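Speaker notes -- "Keeping a Reading Notebook You Will Open Again"
Evening talk for the Lesby library series, February. Runs long if I let it. Water on the left, clicker on the right.

OPENING (before the first slide)

Say thank you to everyone for coming out in the cold. Wait for the coats. Then ask who in the room has ever read a whole book, loved it, and a year later could not have told a friend one thing about it. Put my own hand up first, because people are shy about this, and it helps if the person at the front goes in ahead of them.

Then tell the Ometti story. I bought my first Ometti notebook on a trip, paid far too much for it, and was so afraid of spoiling the paper that I wrote in it twice. Two pages in four years! It is still on my shelf and it is still beautiful. Hold it up. Let them laugh, and pass it to the front row if they seem friendly.

The notebook I really use is a cheap one with 242 pages and a coffee ring on the cover. Hold that one up too. Don't say anything clever about it, just put it down where they can see it for the rest of the evening.

PART ONE: WHAT GOES IN

Start with the page number and the date I read it. I know that sounds dull, but I have lost more good quotations to a missing page number than to anything else, and I would love to save somebody in this room an afternoon of flipping.

After that, one sentence in my own words. Copying is pleasant and I do it as well -- it's a lovely way to spend a rainy hour -- but I find that the sentences I copied slide right past me later on, and the clumsy ones I wrote myself still mean something. Read the two sample entries from the handout. Go slowly on the second one.

Mention headings here. Big ones. Make them large and make them silly if you like, with stickers or colored pencil or whatever is in the drawer, so that your eye lands on them when you are leafing through in a hurry. Letters in different colors are easy to find again, even against something very dark and very plain.

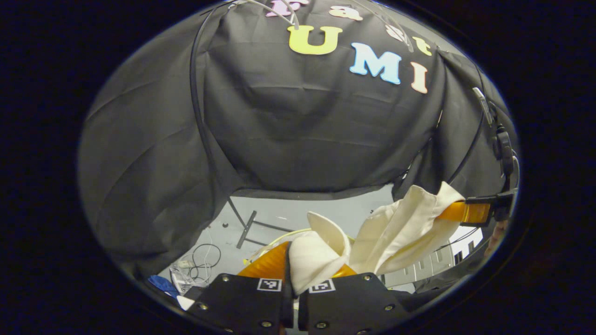 Slide 6. Big foam letters on black fabric: "UMI"

Pause and let the slide sit for a moment. Then on to the index, and ask if the people at the back can hear me.

PART TWO: THE INDEX

Leave the last few pages of the notebook blank when you begin. Each time you finish an entry, turn to the back and write one or two words and the page. Mine has "bees," "grief," "bread ovens," "the Illés essays," and a great many things under "weather." The Illés essays are worth a small detour if we are on time. They are what got me started, and I had to read them with a dictionary on my knee.

Someone will ask about software. Say yes, I use Zotero for anything I may need to cite, and I'm very fond of it. There are 800 items in mine and I have read a good many of them. The notebook is for the other kind of reading, the kind done in the bath.

If they want more on this, tell them I'm glad to stay afterward and show them on the laptop. Don't open the laptop now. I did that last time and we lost the whole second half.

PART THREE: GOING BACK

Every 21 days I sit down with tea and read what I wrote. I picked that number because it matches my library loans, so the books and the notes come due together. Ten minutes is plenty. I put a pencil tick next to anything that still interests me and leave the rest alone.

Exercise: hand out the index cards. Everyone writes one thing from the last book they read. Give them a full five minutes, it will feel long, let it. Ask for readers but don't press anyone.

QUESTIONS

Room has to be clear by 8:30. Chairs go back against the wall. Collect the pencils, and get the Ometti back from the front row.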